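**February 2019**

## Seating workshop moves to the Zaleo building

The spring workshop on office and task seating will be held at the Zaleo building in May. The session runs a full day, with a lunch break, and covers how to specify chairs for people who sit for most of a shift. It is meant for facilities staff, dealers and designers who already know the basic product types and want more practice matching a chair to a user.

The morning is given over to measurement. Attendees will work in pairs to record seat height, thigh length, elbow height and lumbar position, then adjust a set of chairs to match. Four lines will be on the floor, including the mesh-back Vondska and the Sakamoto stool with the sloped front edge. All of them can be adjusted by hand. Please wear ordinary work clothes and the shoes you normally wear at your desk, as heel height changes the readings.

After lunch the group will go through a case file from Drirkau, a parts distributor that replaced the chairs in its order department last year. The company has agreed to share its complaint log from before and after the change. Most of the early complaints were about armrests that would not go low enough to fit under the work surface, and the replacement chairs were chosen mainly on that point. We will look at what the company asked for, what it bought, and which requests came back anyway.

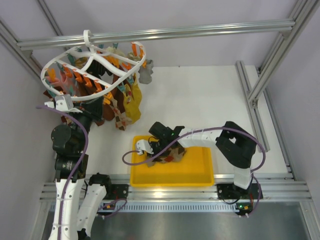

## Registration and fees

Space is limited to 30 people. Members pay $100, which covers lunch and the printed workbook. Nonmembers may attend at a higher rate, listed on the registration form. Dealers who wish to send more than two people should call the office first so that places can be spread across firms.

Cancellations made at least 14 days before the workshop will be refunded in full. After that, a place can be passed to a coworker but the fee stays with us.

## Also of note

- The seating lending library now has a second Vondska in the small size. Loans are for two weeks and the borrower pays for transport both ways.
- The revised chair evaluation form is ready. It drops the question on upholstery color and adds one on how often the user changes position during the day. Older forms will be accepted through the end of May.
- We mailed the annual survey to nearly 2000 readers. If yours has not been returned, please send it in with the page on sit-stand stools filled out, even if your workplace has none.
- Back issues of this newsletter are available from the office in print. There is no charge for members.

Questions about the workshop should go to the program desk. Please put "May seating" in the subject line and include your firm's name.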